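Trainingshandball Plornier Grip – Größe 2 und 3

18. August 2022
Redaktion Hamel Teamsport

Der Plornier Grip ist ein handgenähter Trainingsball für Vereine, die mehrmals pro Woche in der Halle stehen. Die Oberfläche besteht aus weichem PU mit leichter Struktur. Er lässt sich mit und ohne Harz spielen, wobei wir ihn vor allem für Hallen mit Harzverbot empfehlen. Das Modell löst den Tirwood ab, der noch in Restmengen erhältlich ist. Im Unterschied zum Vorgänger liegt die Naht tiefer, und die Blase verliert weniger Luft.

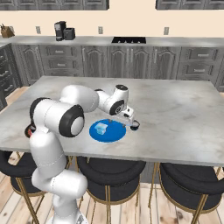

Gomora schreibt in der Kundenbewertung, die zweite Damenmannschaft trainiere seit der Vorbereitung nur noch mit dem Grip in Größe 2. Der Ball sei anfangs etwas rutschig, nach drei oder vier Einheiten gebe sich das. Einen Stern Abzug gibt es für das Ventil, das beim ersten Aufpumpen sehr stramm saß.

Dazu unser Hinweis: Die Nadel vor dem ersten Aufpumpen bitte mit Ventilöl anfeuchten. Ein Fläschchen liegt jedem Ballpaket bei, beim Einzelball nicht. Wer ohne Öl pumpt, riskiert, dass das Ventil nach innen gedrückt wird – solche Schäden können wir nicht als Reklamation annehmen.

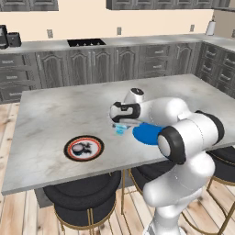 Größen und Einsatz

Größe 2 ist für Frauen sowie die weibliche B- und A-Jugend und die männliche C- und B-Jugend gedacht. Größe 3 spielen Männer und männliche A-Jugend. Größe 1 führen wir in dieser Serie nicht. Für Beachhandball ist der Grip nicht geeignet, weil die Nähte Sand aufnehmen.

Das Außenmaterial ist auf vier Lagen Gewebe kaschiert. Dadurch bleibt der Ball auch bei niedrigem Druck rund. Den zulässigen Druckbereich finden Sie neben dem Ventil aufgedruckt.
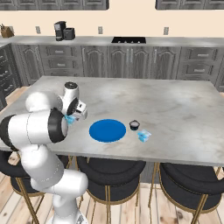 Pflege und Lagerung

Harzreste mit Haftmittelentferner anlösen und mit einem weichen Tuch abnehmen. Keine Verdünnung, keine Drahtbürste. Bälle nicht auf der Heizung trocknen und über die Sommerpause etwas Luft ablassen. Leichte Verfärbungen an den Nähten sind normal und kein Mangel.

Preise und Lieferung

Einzelbälle liefern wir aus dem Lager Hamel. Vereine können Pakete auf Rechnung bestellen, das Netz ist im Preis enthalten. Das Vereinspaket kostet 474 Euro, das Großpaket für Verbände und Schulen mit 100 Bällen 2.240 Euro, mit Aufdruck des Vereinsnamens 2.451 Euro. Bedruckte Bälle sind vom Umtausch ausgeschlossen. 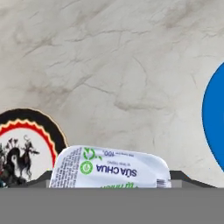
Helle Marmorfläche mit Maserung

Der Restbestand Tirwood wird nur in Größe 3 und nur einzeln abgegeben. Bestellungen für den Saisonstart bitte bis Ende August aufgeben.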